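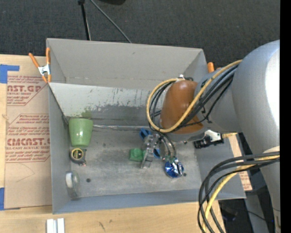 Marlina Liew, minutes secretary

Wirnasel grasping group, meeting of November 19, 2023

1. Minutes of the May meeting accepted.

2. Bin picking trials. M. Liew reported on the mixed set, which includes the green cup, tape measure and clear tape roll. Of 500 attempts under the revised sampling method, 318 ended in a successful lift. Failures were mostly near the bin walls. The group favoured scoring wall grasps separately.

3. Training data. Stelluma set now at 2600 grasps. Labelling to be rechecked before the next run.

Action: M. Liew to circulate the scoring sheet.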